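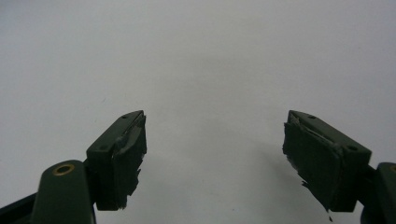
# How many whites does one hallway need?

**Boards > Paint & Walls > Color Regret**

**putty_in_my_hair** wrote:

I'm about to paint a hallway. It has five doors, one window at the far end, and a ceiling somebody textured in an earlier decade out of what I assume was spite. I want it white. I went to the paint store and told the guy "white," and he looked at me the way a sommelier would if you asked for "wet."

I came home with fourteen cards. On the kitchen counter they're all the same color. Taped up in the hallway, one is pink, two are green, one is the color of a tooth, and the rest are still the same color.

I've narrowed it down to Plestlow 470 and Plestlow 484. My spouse says they're identical. My mother-in-law says 484 is "cold." The dog has no comment. Has anyone lived with either one?

---

**halfgallon** wrote:

I have 484 in my laundry room. It's white.

---

**trimwitch** wrote:

484 is NOT just white, it has a gray base and it will go blue on you in a north-facing room. Which way does your window face? Everybody asks about the paint and leaves out the window. With one window at the end of a hall you've got bright at one end and gloom at the other, and a gray white is going to look like two different paint jobs.

Go with 470. It has a little yellow in it. You won't see the yellow, you'll just stop feeling like you're waiting for test results.

---

**putty_in_my_hair** wrote:

North. Of course it's north.

---

**DadOfFourBrushes** wrote:

Respectfully disagree with trimwitch, who has been trying to turn this board yellow since I joined. I put 470 in a north hall and by lamplight it looked like we'd all been smoking in there. I lived with it for two winters and then went over it with 484, and I've been a happy man ever since, at least with regard to the hallway.

Also, what bulbs do you have? You can spend a month choosing paint and then screw in a bulb that turns the whole thing into apricot.

---

**trimwitch** wrote:

You had the orange bulbs, Dad. We went over this. There was a thread. It had nine pages.

---

**DadOfFourBrushes** wrote:

They were soft white.

---

**trimwitch** wrote:

They were orange.

---

**crown_and_anchor** wrote:

Going back to the original question, skip the cards. The cards are printed, they're glossy, and they're the size of a cracker. Get sample pots of both and paint two big squares of poster board, two coats each, right out to the edges. Then move the boards around. Put one next to the door trim, one by the window, and one down at the dark end. Look at them at 8 in the morning and again at 9 at night with the lights on.

Don't paint the samples on the wall itself. I did, and the squares showed through the finish coat for years. Guests thought we'd taken down pictures.

The white in the photo at the top of the thread goes a bit gray up toward the left corner, and I'd bet most people would call it one color if you asked them. Any big plain white thing does that. You could agonize for weeks over a difference smaller than the one the light is already making for you.

---

**halfgallon** wrote:

Or just paint it 484. It's white.

---

**putty_in_my_hair** wrote:

OK, I got the sample pots and made the boards. Update after one day of this:

- Morning: 470 looks nice. 484 looks like a filing cabinet.
- Noon: can't tell them apart. Had to check the backs.
- Late afternoon: 484 looks nice. 470 looks like custard that knows something.
- Night: both are apricot. I take your point about the bulbs.

My mother-in-law came by and said 470 was "cold." She was holding it upside down, if that matters.

---

**DadOfFourBrushes** wrote:

"Custard that knows something" is the most accurate description of 470 ever posted here.

---

**trimwitch** wrote:

Change the bulbs and do the night one over. You can't convict a paint on apricot evidence.

---

**sanded_twice** wrote:

Coming in with a third option, which I realize is the last thing you want. Look at Elent 538. It sits between your two, not gray and not yellow, maybe a tiny drop of something earthy. I used it on a stairwell that gets no sun at all. It covers well, although the can says one coat and the can is lying. Two coats, and three over anything red.

Downside is that it costs more and the lid seems to have been designed by someone who was angry at screwdrivers.

---

**crown_and_anchor** wrote:

Seconding Elent for coverage. Not seconding it for touch-ups. If you scuff it and dab it later, the dab flashes, especially in anything shinier than matte. In a hallway with kids or a bike you'll be repainting corner to corner.

What sheen are you planning? That's going to bother you more than the color will. With a textured ceiling and a window shining straight down the length of the hall, satin will show every roller mark and every patch. I'd do matte on the ceiling and eggshell on the walls at most.

---

**putty_in_my_hair** wrote:

I was going to do everything in semi-gloss because it was on sale.

---

**crown_and_anchor** wrote:

Please don't.

---

**trimwitch** wrote:

Please don't.

---

**DadOfFourBrushes** wrote:

For once I'm with trimwitch. Semi-gloss on the doors and trim, and that's it. You'd need sunglasses to get to the bathroom.

---

**halfgallon** wrote:

My laundry room is semi-gloss. Wipes right down.

---

**sanded_twice** wrote:

It's a laundry room, halfgallon.

---

**halfgallon** wrote:

It's a very clean laundry room.

---

**Gallegos_Ave_Reno** wrote:

Has anyone asked about the trim? If the five doors are already white, that's the color you're matching, whether you meant to or not. A clean bright white on old doors next to a warm wall makes the doors look new and the wall look dingy. The other way around, the wall looks great and the doors look like they came out of a dentist's office in July with the air conditioning broken.

We did walls and trim in the same color and only changed the sheen. It saved us from thinking, and it meant one less half-empty can in the basement.

Prime the patches first too. We used Stimeo primer because it was the one on the shelf. It smelled like a swimming pool for an evening and did the job.

---

**putty_in_my_hair** wrote:

The doors are white. I just held both boards up to them, and the doors are a fifteenth white I've never seen before.

I think they might be green.

---

**trimwitch** wrote:

Old oil paint in the dark yellows, and next to a gray white it can read green. Paint the doors. Scuff sand, bonding primer, two coats. It's a miserable weekend, and you'll be glad after.

---

**putty_in_my_hair** wrote:

So the job has gone from "paint the hallway" to "paint the hallway, the doors, the trim and replace the bulbs." My budget was 600 dollars and a sunny attitude. I have most of the 600.

---

**DadOfFourBrushes** wrote:

Wait until you see what it does to the living room through the doorway.

---

**putty_in_my_hair** wrote:

New bulbs in. Did the night test again with three boards, because yes, I bought the Elent. 470 is much better. 484 is fine. 538 is fine. My spouse picked 470 from across the hall without looking up from the phone, so 470 it is, eggshell, same on the trim in semi-gloss. Ordering tonight before anybody posts another number.

---

**trimwitch** wrote:

Yellow wins.

---

**DadOfFourBrushes** wrote:

See you in two winters.

---

**halfgallon** wrote:

If you have any 484 left in the sample pot, I've got a spot behind the dryer.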